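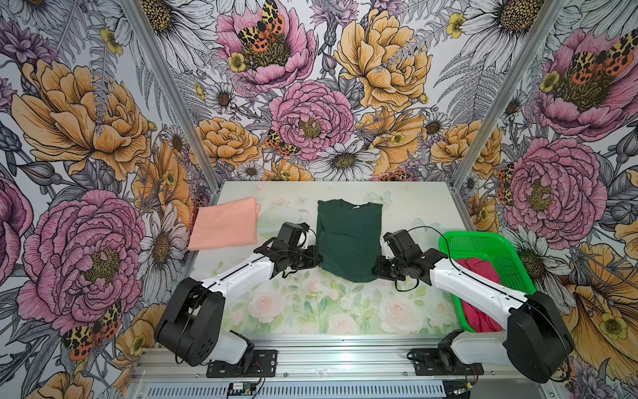 ## 3.2 Equipment Plan and Cost Basis

Figure 3 gives the two-arm folding cell (top), a garment held between both grippers (middle), and a close view taken at the wrist (bottom). The cell is the unit of purchase throughout this section. It comprises two arms on a common aluminum rail, an extrusion frame, three walls, a tabletop with mat, and the control boards wired in at the front. Baskets and garments are charged to consumables and do not enter the capital figures.

We planned for 2 cells at the Sturnport site. Arms were quoted as matched pairs by Drollex, and extrusion was quoted cut to length by Kováčik. Quotes were requested in April and held for the period of the plan. A single arm ordered as a later replacement costs more than half a pair, so the plan treats the pair as the smallest spare unit. Gripper fingers are the exception and are stocked separately.

Operating time was set at 600 hours per cell before the first full service. The service interval assumes light loads only, such as shirts and small cloths. Heavier items (towels, denim) would load the wrist joints differently and are outside the plan.

The main budget question was whether a second arm is justified. A one-arm cell needs less rail, one base plate and one set of cables, and saves 367 euros per cell in mounting parts and wiring alone, before the price of the arm. Against this, a limp garment lifted at one point hangs in a shape that is hard to predict. Holding it at both sides gives the planner two known points – enough, in our trials, to drop a separate flattening fixture from the parts list.

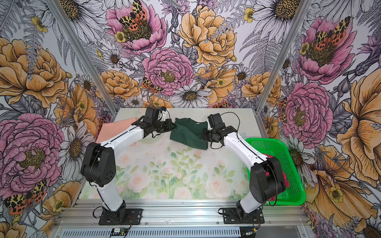
Eduard Paulík objected to this reasoning in his comments on the draft, writing that a flattening fixture is bought once while a second arm has to be serviced for the life of the cell, and that the two should not be compared on purchase price. We accept the point. Table 4 therefore lists service cost on its own line, and the two-arm layout remains the cheaper option only where the cell runs at least 70 hours per month. Below that level, one arm with a fixture is preferred.

Wrist cameras were budgeted one per arm. A fixed camera covers the whole table, but the arms can hide parts of the cloth from it. The wrist view shows creases and the cloth edge near the fingers at close range, though it takes in little of the table. We kept both types in the plan. Cables at the wrist are listed as wear parts, with one spare set per arm held at the Taltulberg store.

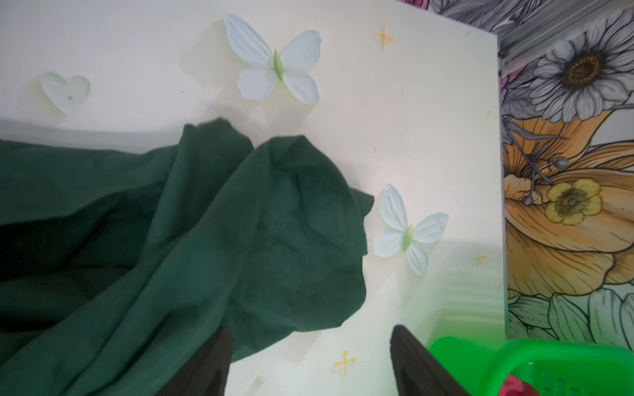 **Figure 3.** Two-arm folding cell and close view of the cloth at the gripper fingers.

## 3.3 Delivery and Installation Schedule

Lead time is set by the arms. Frames and walls can be assembled before the arms arrive, and the rail should be leveled at that stage, while the base plates are still off.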